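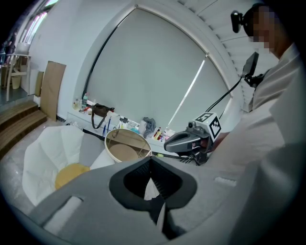 Ticket: Dashboard total lower than raw export, Sarnville cannabis survey

Status: Solved
Product: Nitico survey forms, hosted version
Opened by: Gotel (survey owner account)
Opened on: March 2, 2025
Priority: High, results due to go public

First message from Gotel

Hello Nitico support! First off, we love the forms. We've just closed our survey on whether Sarnville should allow licensed cannabis shops, and the response has been fantastic. We sent out 3000 invitation letters, each with its own code, and hoped for a few hundred replies. The raw export has 1068 rows in it, which had the whole office cheering.

The trouble is that the dashboard says 873. Same survey, same closing time, no filters switched on that we can find. The yes/no chart on question 4 ("Should the town allow licensed shops to sell cannabis to adults?") is drawn from the lower number as well, so we don't dare publish it yet. People on both sides of this argument will go through the figures with a fine comb, and quite right too.

What we've tried so far:

Logged out and in again, two browsers, same result.
Pressed "Rebuild charts" on the dashboard. It spun for a minute and came back with 873.
Checked the date range. It is set to "All".
Made a copy of the survey. The copy has no answers in it at all (we know now that copies don't carry answers over, our mistake!).

The export is attached with the comments column taken out, as some people wrote about their health in there and we promised to keep that private.

Reply from support

Thanks for such a clear write-up, and congratulations on the turnout, what a great response! The gap is 195 rows, so let's find out what those rows have in common. Could you sort your export by the column called entry_state and tell us which values you see besides "complete"?

Please don't press "Reset counts" in the meantime. It won't delete any answers, but it does clear the log we'd like to look at.

Gotel

Sorted! There are two other values. 78 rows say "held" and the remaining 117 say "partial".

The partial ones puzzle me. I opened a handful and they look finished, right through to the last page. All of them have question 9 blank, but question 9 is only shown to people who say they've had cannabis on prescription, so for most people it ought to be blank.

Support

Brilliant, that's the clue we needed. There are two separate things going on.

The 117 "partial" rows. Question 9 is marked as required, and it also has a display rule. Normally a hidden question is skipped when we check whether an entry is complete. Your rule was edited while the survey was open, and anyone who had loaded the page before the edit was checked against the old rule. Their entry went through, but was labelled partial. That's a fault on our side and we've logged it as a bug.

The 78 "held" rows. These are repeat uses of a code. The system keeps the first entry and holds the later ones for you to review. It's meant to do that, though we agree the dashboard should say so much more plainly.

Gotel

Ah, we did edit that rule! Someone rang to say "prescription" wasn't clear, so we changed the wording and must have saved the rule along with it.

On the held ones, our letters went to households, and the letter says every adult at the address may answer using the same code. So plenty of those will be perfectly good second answers from a wife, husband or grown-up child. Is there a way to let them in without opening each one?

Support

There is – and it's quite a nice little tool once you find it. Steps for both parts:

1. Go to Settings, then Entries, then "Code use". Change "One entry per code" to "Several entries per code" and save.
2. Open the Held tab and choose "Review as a group". Entries with the same code are shown side by side.
3. Accept the ones that are plainly from different people. Age band and the free comments are usually enough to go on.
4. Go back to question 9, untick "Required", and save.
5. Under Entries, choose "Check again". Leave the page open until the green bar finishes.
6. Press "Rebuild charts" last. If you do it before step 5 you'll get the old total again.

Gotel

Done, and it worked first time! The partial rows moved across as soon as the check finished. We went through the held ones over two pots of tea and every pair had different age bands, so all of them are in. The dashboard now says 1068, the export says 1068, and question 4 adds up properly.

One more thing for the wish list. The Bukhari print template still puts "Base: complete entries" under each chart without giving the number. On a subject like this readers really do want to see how many people answered.

Support

Wonderful news! For the Bukhari template, open the footer box and type {base_n} after the words. It prints the count for each chart separately, so question 9 will show its own smaller base. We'll suggest making that the default.

The fix for the display rule bug is planned for the May release. Until then, if you need to reword a question during a live survey, use "Edit text only" from the three-dot menu, which leaves the rules alone.

Gotel

{base_n} works a treat. Charts are off to the printer this afternoon. Happy for you to close this one, thank you all so much!

Ticket closed by support. Linked to bug: hidden required question marks entry as partial after rule edit.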